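Robot arms take over the table-clearing shift at Lidavden lunch hall

Anyone who has eaten in the big lunch hall at Lidavden knows the clatter that starts up a little after one, when the trays come back all at once and the people behind the hatch have to scrape, sort and stack as fast as their hands will go. Since October a good part of that sorting has been done by two robot arms, supplied and set up by a small firm called Unden, and the kitchen sounds rather different these days.

The arms work side by side at the sorting tables. They pick up plates and tubs and put each kind where it belongs, so that what reaches the dishwasher is already in order. They are slower than a practiced person, and everyone in the kitchen will tell you so cheerfully, but they keep going right through the rush, and the 18 people on the kitchen staff can get on with the cooking and serving they were hired to do.

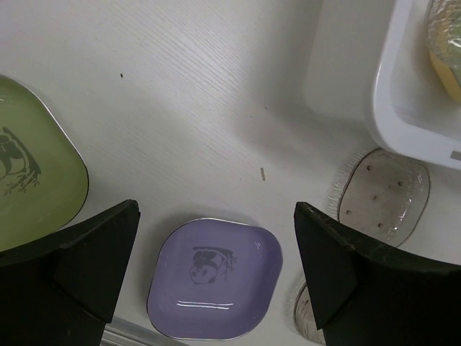
Panda plates in green and purple on a sorting table, with clear plastic containers and a white bin close by.

Ngozi Oyewole has worked the hatch for years and was, by her own account, not at all pleased when she first heard about the plan. "I thought, well, there goes my job," she said, laughing a little. "And then they asked me to come and show the thing how we stack, and I ended up bossing it around all morning!" She now spends the first 40 minutes of her shift checking the arms and moving anything they have put in the wrong place, and after that she is out front with the diners, where she says she would always sooner be.

Her hours and her pay have stayed the same, and so have everyone else's, according to kitchen manager Mostafa Farouk. He does admit that the job has changed in ways that took some getting used to. Staff had to learn how to stop and restart the arms, and the clear containers still cause more trouble than the plates do. "Some days I go home and my wrists don't hurt," he said. "That's new for me, and I'm not going to complain about it."

The hall serves 106 lunches on a normal day. The arms are on trial until spring, when the staff will be asked whether they want to keep them.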